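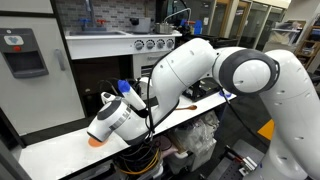 Kedudier, ludothèque associative : point d'information sur l'espace « cuisine d'imitation », destiné aux familles adhérentes et aux établissements partenaires. 1/8

L'espace dispose d'un coin cuisson avec évier, robinet à poignées bleue et rouge, crédence grise à motif de briques et quatre boutons de commande gris en façade. Un plan de travail blanc complète l'ensemble. 2/8

Le meuble de type réfrigérateur, avec son distributeur gris en façade, demeure à sa place actuelle. Les familles sont priées de ne pas tirer l'ensemble par la poignée verticale. Un défaut de fixation nous a été signalé en juillet ; la pièce de remplacement est commandée auprès de la maison Konstantinidis. 3/8

Accessoires : les casseroles se rangent côté cuisson, la cuillère en bois sur le plan de travail. Les disques de couleur, dont l'orange, servent aux jeux de tri et de service. Ils ne doivent pas rejoindre les bacs de jeux de société. 4/8

Le fonds de la ludothèque compte à ce jour 465 jeux et jouets empruntables. Les éléments de la cuisine n'en font pas partie et s'utilisent exclusivement sur place. Toute demande de prêt à une école ou à une crèche fait l'objet d'une convention écrite. 5/8

Accueil des groupes : l'effectif est limité à 18 enfants par créneau, accompagnateurs non compris. La durée d'une séance est fixée à 40 minutes, rangement inclus. Les réservations pour le site de Nirkdale sont traitées séparément. 6/8

Entretien : les surfaces sont nettoyées à l'eau savonneuse en fin de journée. Merci de ne pas introduire de denrées alimentaires ni de liquides dans l'espace, y compris dans l'évier, qui n'est pas raccordé. 7/8

Les signalements de pièces manquantes ou abîmées sont à adresser à Stamatia Stamatopoulos, responsable des collections, à l'accueil ou par la messagerie de la ludothèque. Prière d'indiquer le nom de l'accessoire et le créneau concerné. 8/8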